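From: Trygve Wallin
To: Preswood shared-demos list
Date: April 2026
Subject: Re: [preswood-demos] how many episodes before you trust a kitchen task?

Hi all,

Great question, and I have been itching to write this up anyway, so forgive the length. Quoting the bits I'm answering:

> We are starting our first tabletop set next month with two arms and one
> operator at a time. The plan was 3,000 episodes of a single task, plate
> into rack, same table, same plate, because that seemed like the cleanest
> thing to learn from. Now I'm having doubts. Is it better to have fewer
> episodes and more variety? And what do you do with the bad ones? Our
> first afternoon gave us 100 episodes and I would be embarrassed to show
> anyone half of them.

First, please don't be embarrassed! Our first batch in the Trernska set was terrible too. I grabbed the plate from the wrong side, I let go too early, I had one long episode where I mostly hovered while I thought about lunch. Everybody on this list has a folder like that.

On the 3,000. I would not do it. We went down that road last July with one plate and one rack, everything taped to marks on the table, and the policy we got was lovely as long as you never breathed on the rack. Move it a hand's width and the arm went politely to the old spot and released into thin air. It had learned a place on the table. The plate and the rack barely came into it.

So for Trernska we changed the recipe. We now have 2,487 episodes that passed review, spread over all the kitchen tasks, and the plate part of that trained better than the whole July pile did. What changed is mostly boring stuff. Between episodes the operator moves things. The rack goes somewhere new, sometimes turned, sometimes far enough over that the arm has to reach for it. The other objects get shuffled as well, and they stay on the table even when the task has no use for them. I can't recommend this enough. A bare table is a pleasure to work at and then you put the thing in a real kitchen and it has never met a mug.

Our table looks like this on a normal plate run:

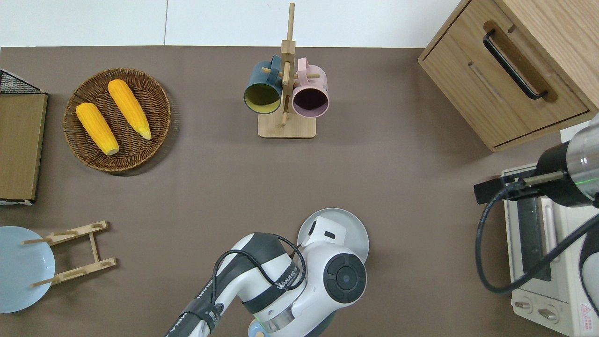
Plate task from the head view, white plate in the gripper, stand over on the left with the blue plate. Corn and mugs are clutter for this one.

You can see what I mean about the clutter. The mug tree and the corn basket have their own tasks, and we got into the habit of leaving everything out and only changing the instruction. That way "put the plate in the stand" has to mean something, because "take the pink mug off the tree" starts from a table that looks just the same. When we used to set the table fresh for each task, the model could ignore the words completely and guess the job from what was lying there. It was very good at guessing, too, which hid the problem for weeks.

Plates deserve a paragraph of their own. They are so much harder than they look! A folding stand with pegs gives you a narrow slot and the plate has to arrive on edge, pretty well lined up. New operators all want to do the turn at the last second, right above the pegs, and then they have to fix it with tiny nervous wrist moves. Those tiny moves are poison. The policy copies them and adds its own wobble on top. We ask people to turn the plate early, out over open table, then come in straight and slow. If you only take one thing from this message, take that.

A second thing on plates: vary where on the rim you grip. We forgot for a good while, and every grasp in the set was on the side nearest the arm.

Now the bad ones. We sort them into three piles:

Keep. The task got done, and the motion is something you'd be happy to see the robot do. Small slips are fine if the operator recovered calmly. In fact I love those and we mark them. A plate that catches on a peg, comes back up a little and goes in on the second try is worth more to me than five perfect ones, as the policy will catch on that peg sooner or later and needs to know what comes next.

Trim. Good episode with a slow start or a long tail. Cut the waiting off both ends. Do this by hand for the first few hundred. We had a script that trimmed on arm speed and it happily chopped off the moment of release, when the arm is of course hardly moving.

Set aside. Dropped objects with no recovery, hands in the workspace, the wrong instruction attached, a camera that froze. We set aside 245 so far. We don't delete them. Somebody at Nikmont asked for exactly that pile to train a success detector, and it was a big help to them.

One review rule that took us too long to adopt is that the person who drove the episode doesn't review it. You remember what you meant to do and you see that on the screen. I passed a whole string of my own episodes where the plate was leaning against the peg next to the slot, and I would have sworn they were in.

About instructions, since you didn't ask but will run into it. Write them after the episode, or at least check them after. Ours were read off a list beforehand, and operators drifted. The list said left slot, the hand went right, and nobody noticed. We also let each operator phrase it their own way now. "Plate in the stand", "stick the white plate in the rack", "rack the plate please". Huỳnh has a nice sheet of phrasings that they have offered to share with this list, so please take them up on it.

Practical bits, in no order:

- Short sessions. Our operators swap out well before they feel tired. The motion gets sloppy first and the person notices second.

- More than one operator, even if one is clearly better. A set driven by a single person has a single person's habits all through it. Ours had a thing where the arm dipped before every grasp, and that was me.

- Start poses. Don't begin every episode from the same tidy home position. Start a few with the gripper already half over the table, or too high, or pointed the wrong way.

- Cables. Watch where they hang in the camera view when the arm is at full stretch, and check at both ends of its reach before you record anything.

- Train early. Run a small training job on your first 100, embarrassing ones and all. It will not work, and the way it doesn't work will tell you what to collect next. I wish we'd done it in the first week of the July set and saved ourselves the tape.

So if it were my budget, I'd split your 3,000 over several tasks on the same messy table, stop every few hundred to train and look, and let the failures decide the next batch. If the arm is weak on the far side of the table, go and collect on the far side of the table. It sounds too simple but it has been the biggest gain for us by a mile.

Two questions back to you. Are your two arms both going to be in use in each episode, or is one parked? We have mostly single-arm plate episodes and I would really like to compare notes on handing a plate across. And what rack are you using? If it's a wire one with more slots than our little folding stand, I'd be very curious whether the early turn still helps as much.

Happy to share our review sheet and the operator notes, just write to me off list. And do post your first training run when you have it - the worse the better, those are my favorite messages on here!

Trygve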